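Search catalogue Enter keyword or title Go

Jorkumitz Wool Export Ledger, 2nd edition
Paperback, 200 pages. Order no. 992.

A buyer's guide to selling raw fleece overseas, compiled by Thérèse Hawthorne, who has read the tariff schedules so that you may sleep through them.
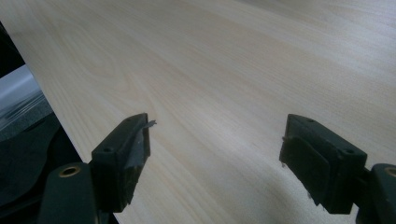

Freight tables fill the middle chapters - port by port, bale by bale. They fold out, and want a flat, smooth surface, such as pale wood with a long wavy grain to gaze at when the duty rates pall. Prices run to December. Grading charts are sold separately, naturally.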